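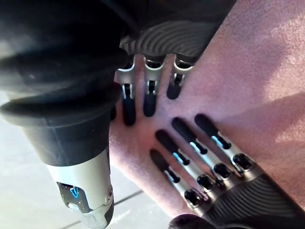
Black ridged segments, silver tip, small blue arrow.

Losalby spring swap – what's left to sort

Quick one, typing this between calls. Swap day is 24th March, doors at 9, same hall as last time. We have 235 seed packets in so far, mostly beans and squash, hardly any herbs. If you've got basil or dill sitting in a drawer please bring it. Label everthing. Year too, if you know it.

Britt-Marie Strand is doing the tomato table again. Two packets each until noon, then help yourself. Azlan Purba has the potting bench and could use a hand with setup – text him, don't email, he won't see it.

Parking behind Latuheru only. Not the bakery side, they did complain.

Leftovers go to the Celesia school garden in April. Still need boxes. Small ones, with lids if posible.

Shared 2 times | 9 comments

Contact the newsletter desk | © Losalby Garden Circle | Back to top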